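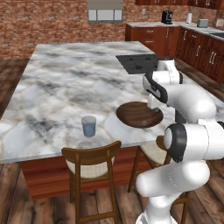

Figure 1. Kitchen island with a marble countertop and a built-in cooktop.

Cleaning Habits and Stain Marks on Marble Countertops in Home Kitchens
Student project report, Materials in the Home, Haverford campus

1. Background

Marble is a popular countertop material, but it reacts with acids. The main mineral in marble is calcite, and calcite dissolves slowly in contact with lemon juice, vinegar, wine and many other foods. The result is a dull spot called an etch mark. An etch mark is different from a stain. A stain is color that has soaked into the stone, and it can sometimes be drawn out. An etch mark is damage to the polish itself, and wiping does not remove it.

Our group wanted to know whether people who own marble countertops understand this difference, and whether a store-bought sealer prevents either kind of mark. We did the project in two parts. The first was a household survey. The second was a small test on stone samples.

2. Survey

We handed out a paper survey in the Barano neighborhood in February and got 114 forms back. Of these, 18 came from homes with marble in the kitchen. The other homes had laminate, granite, tile or something the person could not name. We only used the 18 marble homes for the questions below.

We asked what people clean with, how often they reseal the stone, and whether they had marks they could not get off. Most people said they use dish soap and water. Four said they use a vinegar spray, which is a poor choice for marble. Seven did not know if their countertop had ever been sealed. Several people wrote in the comment space that they believed sealing makes the stone "acid proof." One form had a long note on the back about a ring left by a cut lime, with a drawing of the ring.

Homes with a cooktop set into the stone reported more marks close to the burners than anywhere else. Tomato sauce and cooking oil were the two causes people named most. The area near the sink came second.

3. Sample test

A stone yard, Jundus, gave us 10 offcuts of polished white marble with gray veins. We sealed five of them with Tillix, following the directions on the bottle, and left five bare. After the sealer had cured we put a measured drop of one liquid on each tile. The liquids were lemon juice, white vinegar, black coffee, red wine and olive oil, so each liquid was tested once on sealed stone and once on bare stone. All drops stayed on for 900 seconds. Then we blotted the tiles, rinsed them with water and let them dry overnight.
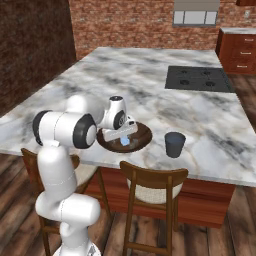

We checked each tile the next morning by tilting it under a desk lamp. Lemon juice and vinegar left a dull spot on both the sealed and the bare tiles, and we could not see a difference in size between the two. Wine left a dull spot on both, and on the bare tile it also left a faint pink edge. Coffee left a light brown mark on the bare tile and almost nothing on the sealed one. Oil darkened the bare tile. On the sealed tile it wiped off.

4. Discussion

The sealer helped with color and oil. It did not stop etching from acids in our test. This fits how sealers of this type work – they fill the pores below the surface and leave the polished face open to whatever is spilled on it.

There are limits to these results. We had only one tile per liquid in each group, so we cannot say how much the results would vary. The veins also caused trouble. A gray vein hides a light stain, and two of our drops landed partly on a vein. We judged the spots by eye. A gloss meter would have given us numbers, but the school does not have one.

The survey has its own problem, as people who have marks on their counters may be more likely to fill out a form about marks.

5. Suggestions for owners

Wipe up lemon, vinegar, wine and tomato right away, sealed or not. Clean with mild dish soap and a soft cloth. Keep a cutting board under citrus. To check an old sealer, leave a few drops of water on the stone – if the spot turns dark, the water is soaking in and the stone needs sealing again.

6. Further work

We would like to repeat the test with a honed finish, where etch marks should be harder to see, and with at least three tiles per liquid. The leftover offcuts are stored in the materials cabinet with the labels still on the back.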